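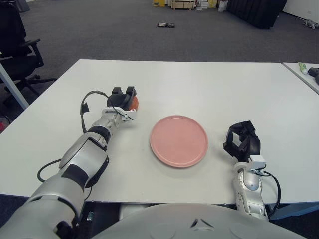
Reading time: 2 minutes

Features > Work and Industry > Catering

At Fundell, which supplies cold meals to hospitals and day centres, the fruit has always been plated by hand. The task takes up much of the early shift and has long been the least popular on the rota. From September, part of it is due to pass to a two-armed robot, which is being prepared for the work by Lutisard, a firm that adapts general-purpose machines for small kitchens.

The lesson being taught is a modest one: a piece of round fruit, a pink plate, and a table on which to bring the two together. For the people of the plating room, however, its consequences are considerable. Fundell employs 37 of them, and the company has undertaken in writing that none will lose a post as a result of the change.

Ayman Naciri has supervised the early shift for 17 years. He was consulted before the contract was signed and has since spent two afternoons a week with the Lutisard engineers.

"They asked me how hard I hold a peach," he said. "I had never thought about it. I had to go home and practise."

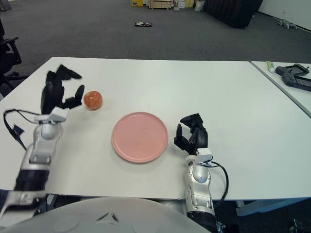 Will the plating staff be expected to operate the robot themselves?

Only those who ask to be trained will do so, and they will be paid at a higher grade while on that duty.

The agreement was reached after a difficult spring. An earlier proposal, drawn up by the consultants Ortner, would have moved the whole early shift to packing — a colder room, with heavier lifting. Staff objected, and the management withdrew the plan. 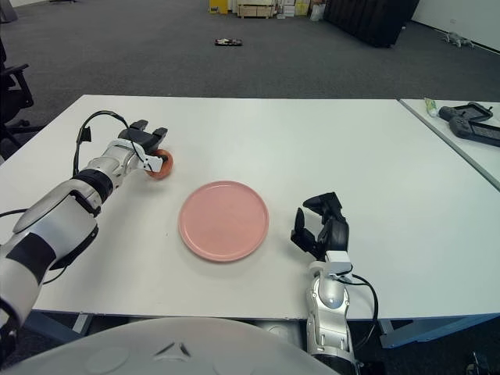
Under the present terms, the machine will begin with 50 plates a shift and may rise to 200 once supervisors are satisfied with the handling. Bruised fruit will be recorded against the machine, and any member of staff may stop it without giving a reason. Special diets will remain entirely with the kitchen team.

Several employees remain cautious. Some fear that the quieter parts of the morning, when conversation is possible, will be the first to go. Others point to the bakery at Cunier, where similar equipment was installed and the hours of new starters were later reduced. 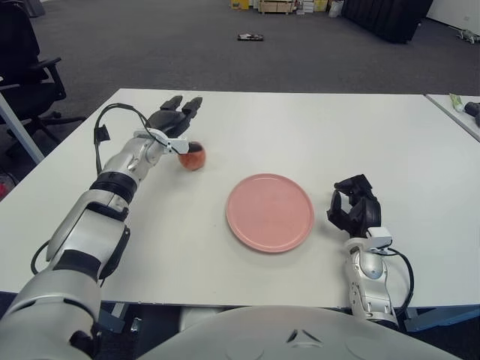 Mr Naciri shares some of that concern. He has asked that the early shift keep its present start time of 5 a.m. until the first review, and that the results be pinned up in the canteen for all to read. The management has accepted both requests. A third, for a second supervisor during the opening weeks, is still under discussion.

14 comments | 62 shares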